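Trarndale Coast Trail
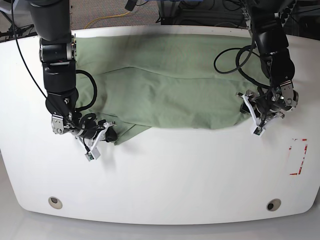
The Trarndale Coast Trail is a long-distance walking route that runs for 326 kilometers between the harbor town of Trarndale and the inland market town of Bundidby. It follows the shoreline for most of its length and turns inland only over the last stretch, where it climbs through the Galindo Hills. Most people walk it from the coast inland, so that the prevailing wind is behind them.

Route

The trail begins at the old ferry steps in Trarndale and heads north along a low sea wall. After the wall ends, it crosses salt marsh on raised boardwalks. Parts of the marsh section flood at spring tides, and a signed detour along the farm road adds 2 kilometers.

North of the marsh the path rises onto cliffs and stays there as far as the fishing village of Ilteck, the only settlement on the middle section with a grocery store. Beyond Ilteck the trail drops to a series of shingle beaches, which many walkers find slower going than the cliffs. It leaves the sea at the mouth of the Galindo River and follows the east bank upstream before the final climb and the descent into Bundidby.

History

Much of the route uses older paths. The cliff section was a patrol path for customs officers, and the river section was a towpath until barge traffic stopped. The idea of joining them came from Estrella Rosales, a schoolteacher in Ilteck, who walked the full distance and published a short account of the trip in a regional newspaper. Uriel Cisneros, a surveyor, drew the first complete map, and his line is still followed except at the marsh, where erosion forced a move inland.

The first printed guidebook was written by Araceli Esquivel. A later edition, revised by Chiharu Nomura, added the detours and a chapter on bus connections.

Walking the trail

The full route is usually completed in 16 to 20 days. The main season opens in June, when the ferry to Trarndale begins its summer timetable. Around 3,000 people register at the trailhead each year – registration is free but required for anyone camping overnight.

There are 30 marked campsites, most with water but no other facilities. Guesthouses are found in Trarndale, Ilteck and Bundidby, and a few farms along the river rent rooms. Open fires are banned on the cliffs and in the hills.

Day walkers mostly use the section south of Ilteck, which has a bus stop at either end. The last bus back to Trarndale leaves Ilteck at 5:40 p.m.

Waymarking

The route is marked with short posts carrying a yellow band. On the beaches, where posts wash away, the markers are painted on rock above the tide line.

See also

Galindo Hills
Ilteck Harbor
Bundidby Market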